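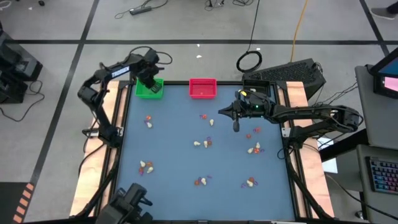

The two-arm sorting cell at Drollcombe, left gripper lowered into the green basket.

Routine care of the Drollcombe cell

Posted in Workshop Notes by Mafalda Bettencourt

Since December I have been responsible for the upkeep of this cell, and colleagues at Adlow have asked that the procedure be set out in writing.

The arms are inspected every 500 cycles. Power is isolated before any fastener is touched. Each base is checked for movement against the aluminum frame, and the mounting bolts are brought back to the torque recorded on the cell sheet. The gripper fingers are then wiped down and examined for wear at the tips, where the rims of the baskets tend to mark them.

Cabling receives a separate check at 700 cycles. Any loop behind an arm must allow full extension toward the far edge of the table without pulling at the connector. The left arm required a longer loop last winter, and the change has been satisfactory.

The blue surface is to lie flat and matte. Shine in the centre indicates that it is due for replacement. Balls, rings and white pieces are set out again only after both arms have completed 2 slow passes without load.

At 3,000 cycles the grippers are removed and sent to Bostisham for service. Requests for the blank cell sheet may be left in the comments.

Filed under: maintenance, grippers, Tarar project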